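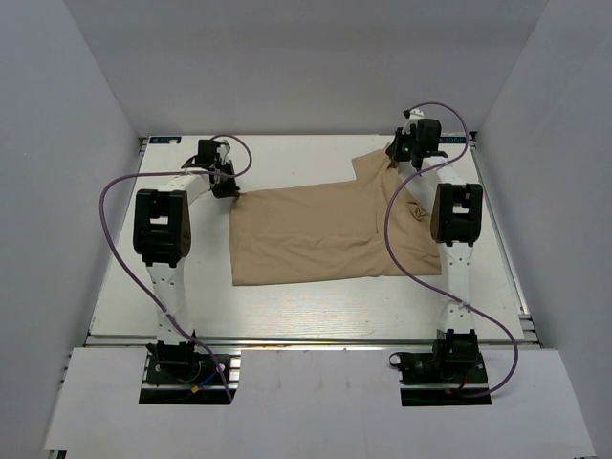 Schreibgruppe Textilpflege, Werk Doltville

Der Kragen

Vorgang 229 betraf ein Kleidungsstück, hellbraun, ohne Etikett. Es lag auf dem weißen Tisch, der Rumpf fast glatt, mit flachen Querfalten. Rechts war der Stoff zu einem kleinen Knoten zusammengeschoben. Die Einlieferung stammte aus dem Nachlass Sabbagh, Posten 6, Lagerfach 719.

Die Prüferin las die Vorschrift. Erst den Rumpf ausstreichen, dann die Ärmel einschlagen, zuletzt die untere Kante zum Kragen führen. Abweichungen waren auf dem Formblatt zu vermerken. Für Knoten gab es kein Feld.

Sie schrieb »Knoten« unter Sonstiges. Das System verlangte eine Ursache. Zur Auswahl standen Transport, Lagerung und Feuchte – sie wählte Lagerung. Das System verlangte eine Dauer in Tagen und nahm höchstens 100 an. Im Mai wäre das Stück ein Jahr im Fach gewesen.

Sie trug 100 ein und löste den Knoten von Hand. Im Stoff blieb eine Falte, schräg, vom Ärmel abwärts. Die Prüferin strich zweimal darüber. Dann faltete sie das Stück nach Vorschrift, die Falte nach innen, und schloss den Vorgang.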